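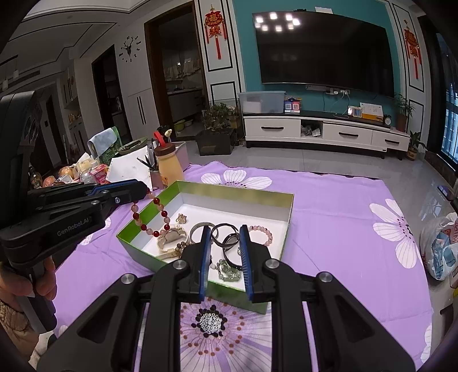
Holiday Shopping Card Results and Winter Changes

January 2021 – The Bostden Merchants Association handed out 959 shopping cards between the last week of November and New Year's Eve. Of those, 216 came back full, with all eight stamps from eight different businesses. Full cards went into the drawing for the downtown gift baskets, and the winners have been called. If you left a phone number we couldn't read, your card is in a folder at the Visitor Center on Sperling Street. Please stop by or call with your name and the last business that stamped your card.

The three basket winners are Shahnaz Mondal, Jörg Thiele and a Bostden resident who asked us to leave their name out. Baskets can be picked up at the side door of the Visitor Center until the end of the month. Masks are required, and only two people can be in the lobby at once.

Nearly 30 businesses took part. That is fewer than in past years, and we expected it. Two restaurants on Avine Street were closed for all of December, and several others were doing takeout only. Stamps for takeout orders counted the same as stamps for anything bought in a store. A few customers were told otherwise in the first week. If that happened to you and it cost you a full card, let us know and we will enter you in the spring drawing. 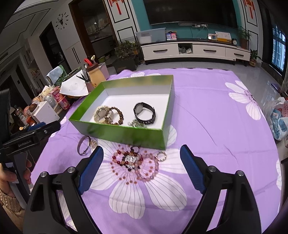
The spring drawing is new. The shopping card has been a holiday program since 1972, when it was a sheet of paper that stores initialed by hand, and it has always ended on New Year's Eve. This year members voted to run a second card from February through the end of April, when downtown is usually slow and visitor numbers are low. It will be the same size but printed on blue stock so that it doesn't get mixed up with leftover holiday cards. Holiday cards will not be accepted after the changeover, even if they are only missing one stamp.

What changes with the spring card:

Six stamps instead of eight.

Two stamps may come from the same business, as long as they are from different days.

Curbside pickup, delivery and phone orders all count. Ask for the card to be stamped and put in the bag, or bring it with you next time along with your receipt.

The minimum purchase stays at five dollars before tax. Gift certificates count on the day they are bought, but not on the day they are used.
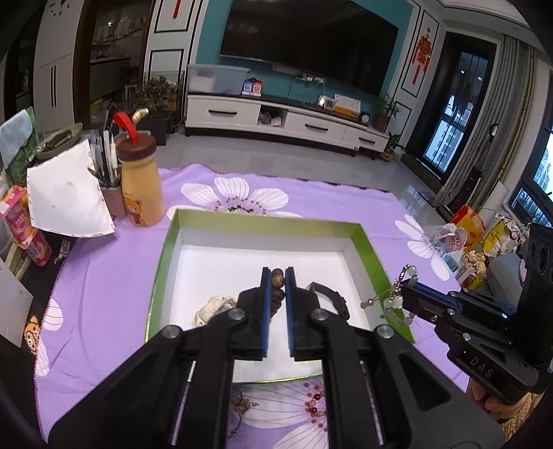
Beads and bracelets in a green-rimmed box.

Businesses that want to be on the spring list should return the form that went out with the dues notice. There is no charge for current members. Non-members inside the downtown district can join for the spring card only, at half the usual fee. Mattes Hamann has the stamps and ink pads at Numeck Printing and would like the old ones back, including the round ones from two years ago. Those are out of date, and a card with a round stamp on it will cause confusion at the drawing.

We also had requests to let hotel guests pick up a card at check-in. Both inns have agreed to try it. Guests who leave town before their card is full can mail it in, and prizes for out-of-town winners will be gift certificates that can be used by phone or online. 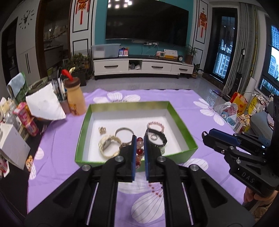
Ayanda Mahlangu wrote to ask why the farm stand and the garage out on the county road can't be included, when people who live on that side of town shop there every week and rarely come downtown in winter. She would like to see the map extended as far as the bridge.

The map follows the downtown district line, and changing it takes a vote of the members. It is on the agenda for the February meeting, which will be held by phone. Call Amna Sandhu at the association office for the dial-in number, or to have a comment read if you can't be on the call. Spring cards will be at the Visitor Center and at all participating businesses starting February 1.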